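BAMPORT FILM AND TELEVISION SOCIETY
Minutes of the October programming meeting
Held in the upstairs room of the Bamport Library

The chair opened the meeting at 7:05 p.m. A quorum was present. Apologies were received from two members and noted.

1. Minutes of the previous meeting
The minutes were approved with one correction. Under item 4, "the Tudville print" should read "the Tudville disc," as no print was ever supplied.

2. Horror series screenings
The programming officer reported on the first two evenings of Carrilho, the serial drama set in a lighthouse town. Attendance for the opening double episode came to about 475 across both showings, the highest for any television title the society has presented. Several members felt that the second episode gave away the identity of the ferryman too early. Others took the view that the ferryman was meant to be recognized and that the question of who had hired him was still open.

It was agreed that the remaining episodes would be shown in pairs, as planned, and that the discussion period would follow the second episode only. A motion to allow discussion during the intermission was defeated.

Members were reminded that those who have already watched the finale at home must not refer to it in the lobby.

3. Content notices
A written complaint was received concerning the cellar sequence in episode 2. The complainant did not object to the sequence but stated that the printed notice mentioned "mild peril" only. The meeting accepted that this wording was inadequate. The programming officer will rewrite the notices for all remaining episodes and circulate them before the next screening.

4. Spring season
Three proposals were considered.

(a) A complete run of Trokavell, seasons one and two. The license fee quoted was $3000. Members spoke warmly of the first season and less so of the second, in which the main cast is largely replaced.
(b) The first season of Trokavell alone, at a fee of $2000.
(c) A mixed program of single episodes from older anthology series, fee to be determined.

Proposal (b) was carried, with one member abstaining. Proposal (c) was held over to the next meeting pending a quotation. The secretary was asked to confirm with the distributor whether the extended version of the pilot is included in the license.

5. Joint evening with Tudville
The Tudville society has offered to host a shared screening in the spring. The offer was accepted in principle. Tudville's hall has no raked seating, and subtitles have been hard to read from the back rows in the past. The secretary will ask whether the screen can be raised.

6. Newsletter
The deadline for reviews remains the 12th of the month. Reviews should not exceed one page and should mark any plot details clearly at the top.

7. Any other business
The lost property box will be cleared after the next screening. The meeting closed at 8:40 p.m.
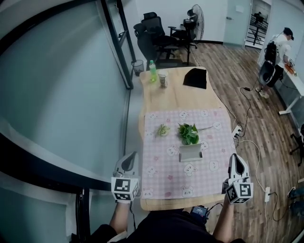 Corrections to these minutes should reach the secretary in writing before the next meeting. Copies of the revised content notices will be available at the door.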